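Flemard Birch & Nettle Scalp Tonic

116 ml glass bottle with dropper
Item 900

We don't stock many hair tonics. Most of them promise thicker hair in a few weeks, and most of them are perfume and alcohol with a leaf on the label. Flemard sent us a case in April and we left it on the shelf for a while before anyone opened it.

What the label says: "Revives tired roots and restores natural fullness." We would ignore that. A tonic sits on the skin and gets washed off. If your hair is thinning and you want to know why, see a doctor.

What it does, as far as we can tell: it makes a tight, itchy scalp feel better after washing. Radka Angelovski in our Lukbridge shop used it for 3 months and says the itch eased and her hair looked the same as ever. Dorian Picard tried it too and noticed nothing except the smell, which he didn't like. It smells of wet hay and a little vinegar.

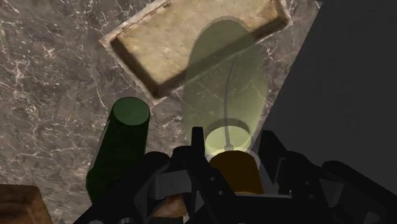
The ingredient list is short, which we count in its favor. There are 13 items, starting with water, birch leaf extract, nettle extract and glycerin. The maker talks a lot about the "synergy" of the two plants. We asked for the tests behind that word and got a brochure. The glycerin may well be doing most of the work.

How to use: Shake. Part the hair and put a few drops on a clean, damp scalp. Rub in with your fingertips. Do not rinse. Twice a week is plenty, whatever the box says about daily use.

Try a drop on the inside of your arm the day before. Do not use on broken skin. Keep out of eyes. The extract is brown and will mark a white pillowcase, so put it on in the morning if you have light bedding.

Not suitable for: anyone allergic to birch pollen. The maker prints this in very small type on the base of the box and we think it belongs on the front.

Storage: Cool cupboard, cap on tight. Some sediment is normal.

Returns: Unopened bottles only. Questions about this item go to Ieva Strazds at the Lukbridge counter.

Also from Flemard: Nettle Rinse, Birch Soap Bar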